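1/ Notes from moving a 314-vehicle courier and patient-transfer fleet onto offline-capable card terminals. Depots at Rovenden and Mundholm. Posting the parts I couldn't find written down anywhere when I started.

2/ Starting point: a countertop terminal at each depot, paper slips in the vans, card numbers phoned in at the end of the run. It worked, in the sense that money arrived eventually. It also kept the entire phone room in PCI scope.

3/ Requirement as written: "mobile payment". Requirement after riding along on the Mundholm inland loop: take a tapped card with no signal, print or text a receipt, and reconcile the transaction by depot close. Those are different products at different prices.

4/ Coverage first. We logged modem state against GPS for the whole of October. The maps published by the carriers were fine on the highway and optimistic everywhere else. The useful metric was longest continuous gap per route. Percentage coverage hides the one valley where all the deliveries are.

5/ Terminology, as vendors blur it. Offline authorisation: the card's chip and the terminal agree to approve without asking the issuer. Store-and-forward: the terminal keeps the transaction and asks later. In the second case the merchant carries the decline risk. Read the contract with that in mind.

6/ Our store-and-forward limits, per terminal: 2 hours maximum age, $800 maximum accumulated value. Whichever trips first, the terminal stops accepting deferred payments and shows the driver a plain message. The first draft of that message was an eight-digit error code.

7/ Debit is the awkward one. A lot of debit products are online-only, so a tap in a dead zone fails immediately and the customer blames the driver. We put the wording on the driver's laminated card: "This card needs a signal. Credit will go through now, or we can invoice." Complaints dropped.

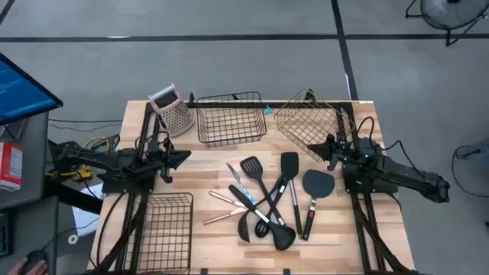 8/ Dual SIM helps less than expected if both carriers share a tower. On the inland loop they do. Check site-sharing before paying for the second plan. We kept it on the coastal runs only.

9/ Power. Terminals charge from a cradle wired to the accessory circuit, which drops out when the engine is off. Patient-transfer vans idle little and park a lot. We moved those cradles to a switched auxiliary feed with a low-voltage cutoff. Budget for an auto electrician, not an IT contractor.

10/ Reconciliation. Each transaction gets a local sequence number before anything touches the network. The back end (Uvier, in our case) rejects duplicates on terminal ID + sequence + amount. Without the amount in the key, a terminal that has been factory reset will quietly collide with its own history.

11/ Yes, we learned that one in production. 1176 transactions sat in a hold queue overnight. All were cleared by hand the next morning, none were lost, and I would prefer not to repeat it.

12/ Clock drift matters too. A terminal that spends long stretches offline and then sorts its queue by timestamp will upload in the wrong order if its clock was corrected partway through. Sort by sequence number. Treat the timestamp as informational.

13/ Tipping prompts: off. Surcharge prompts: off, with the fee built into the rate. Every extra screen between tap and receipt gives the driver one more thing to explain at a loading dock in the rain.

14/ Key management. Remote key injection needs a stable connection for longer than a van usually has one. We do it on depot Wi-Fi before the morning shift and block dispatch if it fails. Dispatch disliked this until the first expired certificate.

15/ Spares: one pre-provisioned terminal per depot shelf, kept on charge and rotated into service monthly. A spare left in a drawer needs a firmware update at the exact moment you want it.

16/ Refunds are still online-only and still depot-only. Drivers asked for them in the van. The answer is no until we have per-driver logins, and that is a separate project with its own colour of spreadsheet.

17/ Next is the ferry-connected route past Kárason — long gap, high average ticket, so it will hit the value cap well before the age cap. Current plan is a higher cap for that one terminal group with a manual upload at the ramp. Will add the settings to this thread once they have run for a full billing cycle.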